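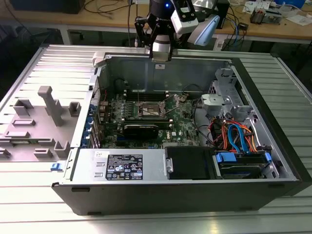

The Helton Robotics Club has given its members a demanding project for the year: a robot arm that can service a desktop computer. Students from Temness and Bukia share the work in 10 teams. Training begins with the computer on its side and the side panel removed, which leaves the motherboard and its open processor socket within reach of the two-fingered gripper.

The processor task carries the most points. The gripper must hold the chip by its edges and lower it level into the socket, and each team is allowed 2 attempts.
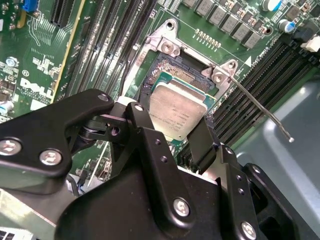
Preparing for the Paucar Challenge

Teams will present their work at the Paucar Challenge in November. Entrants must submit a written log with their code, and the club has recorded 1,359 practice runs to date.
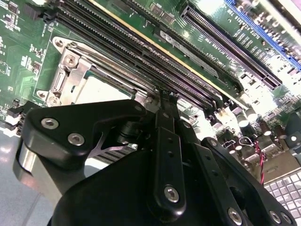
A score of 95 is required to advance to the final round. Club sessions begin at 4 p.m. and are open to new members throughout the school year.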